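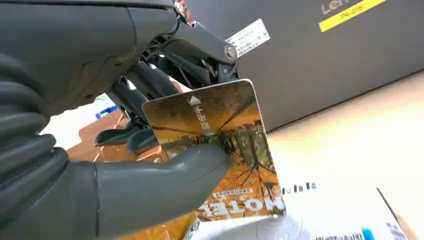

By Nelly Cusi

The Primby Center in Wurnton is putting its lost property on a searchable list, starting with the small stuff that has been piling up in drawers behind the front desk since last December.

The list has 696 entries so far. Most are everyday things: keys, pens, reading glasses, single gloves, chargers. There is also a fair amount of plastic, including gym passes, transit cards and hotel key cards. One key card is printed with tall trees in orange and gold leaf and has the word MOTEL in large white letters along one edge. It has no guest name on it and has been entered under "cards, other."

Until now, found items went into a drawer with a sticky note giving the date. Yupin Yimyam, who manages the center, said the notes fell off and staff spent too much time digging.

"Somebody calls about an earring and you're on your knees for 20 minutes," Yimyam said. "We needed to be able to type in 'earring' and get an answer."

Under the new system, each item gets a bar code label, a short description and a storage place. Small items are going into divided boxes and desk organizers, with one kind of thing to each compartment.
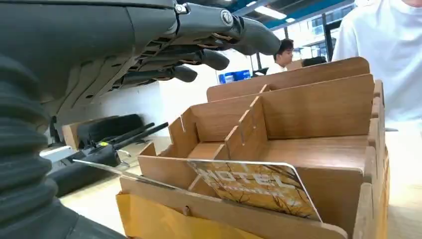 Keys and cards will stay at the front desk, where most people ask for them. Umbrellas and coats are kept in the hall closet, and water bottles are moved to the shelf by the kitchen door. Food containers are still thrown out at the end of each day.

Cash is handled separately. Loose bills and coins are written up with the room they were found in and locked in the office. Anyone claiming money has to say where it was lost and how much there was.

Thanasis Nikolaidis, who set up the list, said the labeling took longer than he had planned. The first batch of labels would not stick to fabric and had to be replaced with tie-on tags. Older items without a date have been marked "before list" and will be held for the full period anyway.

That period is 2 months for most things. Unclaimed clothing goes to the Rulby thrift store on the other side of the parking lot. Cards and keys are destroyed.
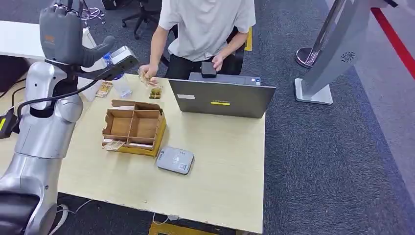 A bar code scanner, laptop and divided cardboard box at the sorting table.

The list can be searched at the front desk during opening hours. Descriptions are kept short on purpose, and people making a claim will be asked for a detail that is not on the list. Photo ID is required for phones, wallets and jewelry.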